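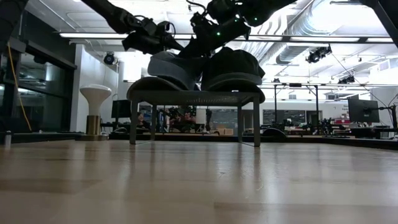 Equipment Plan: Progress Report
Project: Baselis
January 15, 2022

1. Status

The two-arm cell is in use for soft goods. Caps are the current item, placed in pairs on a small metal table with one gripper assigned to each. Trials logged since November: 1301.

2. Spending

The parts line was set at $3000. Cables and spare gripper fingers from Clarnar have been paid for, and $277 remains. No further orders will be charged to this line before the next release of funds.

3. Planned purchases

A second pair of grippers is the main item. Wesero and Macedo have both quoted. Wesero is cheaper per unit but uses its own wrist mount, so adapter plates would have to be bought as well. Macedo fits the present mount, with a lead time of 13 weeks. We recommend Macedo.

A table with adjustable legs is also requested. The current height works for caps but limits reach for flat items such as folded shirts.

4. Open items

Service contract: terms from Macedo not yet received.
Spare controller: deferred to the next budget period.
Approval needed: gripper order, section 3.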